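Colour sorting with plates and cubes – your questions

What comes in the Miltis set?
Plates and cubes in matching colours, packed in one box of 38 pieces. The box weighs 800 grams. Our shop in Dargate keeps it all year.

Which colours should we start with?
Two are enough for the first week. Take one plate and one cube of each, and put the rest back in the cupboard.
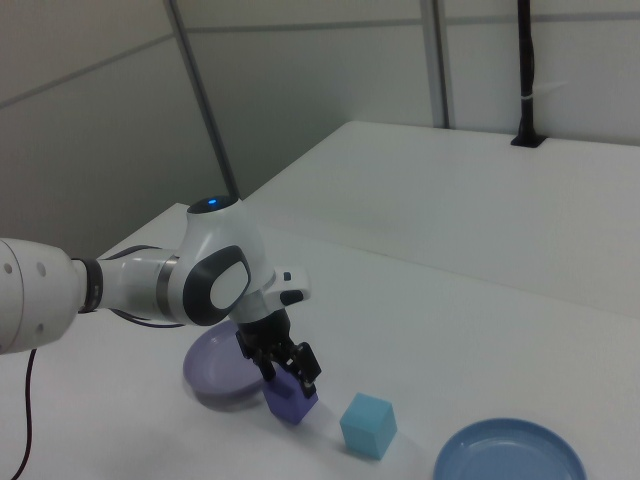
Young children match better when the cube and the plate are not exactly the same shade. It makes them look twice. The purple cube is much stronger in colour than its lavender plate, and most children still put the two together. If your child hesitates, say the name of the colour slowly and wait.

What kind of table is best?
A plain white one, if you have it. On a patterned cloth the pale plates are difficult to see. Leave a hand's width between the plates – small sleeves catch on them.

Must the cube lie flat on the plate?
No. A cube which leans on one corner is also correct.

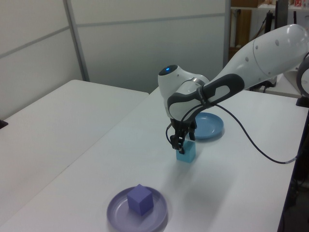
One parent wrote to us that her son mixed up blue and purple every evening under the yellow kitchen lamp, but never in the morning, and she asked if the colours were too near to each other. We advise to play by the window in such a case, or to change the bulb.

Can I buy one plate only?
Yes. Please write the order number 3677 and the colour. Delivery takes up to 12 days.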